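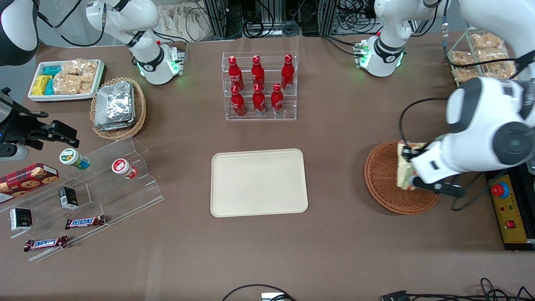 Regional cooperation forum at Katwood: was it worth the trip?

marwa_amrani
Posted Sat 24 November
Hello everyone, I'm back home with my feet up and a pile of leaflets on the kitchen table, and I wanted to get this down while it's fresh. For those who couldn't make it, this was the two-day river ports and trade meeting at the Katwood conference center, the one that was moved from September. I went for our town's twinning group. The opening speeches ran long (very long!) but I thought the afternoon panel on small exporters was lovely. Tincuța Mihăilă talked about getting nine towns to agree on one customs form, and I could have listened to her all day. Did anyone else go? I'd love to hear what you made of it.

DDobson
I was there, Marwa, near the back by the coats. Glad you enjoyed it, and I agree about Mihăilă, but I came away grumpy. We've been promised "closer links" since I was on the council, and the joint statement could have been written before anybody sat down. Not one date in it. What are we supposed to take home to our members?

evie_t
Oh Dennis, you said the same last time :) I do think that's a little hard on them. A statement like that has to be signed by every delegation, so of course it comes out bland. The useful part is in the annex, where they've set aside a fund for student exchanges, 2000 euros per school. Our school is going to apply and I'm so pleased, we've had to drop the trip two years running.

DDobson
I'll give you the annex. I hadn't got that far. But 2000 won't move a class of 40 very far, will it? That's the bus and a sandwich.

sheila.w
Evie, is there a form for that yet? I looked on the Prosenum site, as they handled the registration, and could only find the program and the hotel list.

evie_t
Not yet, Sheila. The woman at the desk told me it goes out by email to everyone who registered, so do check your junk folder — mine puts everything from them in there.

marwa_amrani
Thank you all, this is just what I hoped for. Dennis, I take your point about the dates, and I've written to the organizers to ask when the working group on the ports meets next. I still think the talking matters, though. I sat beside a man from Gallagher, the freight people, and by lunch we'd arranged for him to come and speak to our group. I'll post their answer when I get one.

sheila.w
Found it in junk! Thanks Evie. The form is on page 2 of the attachment.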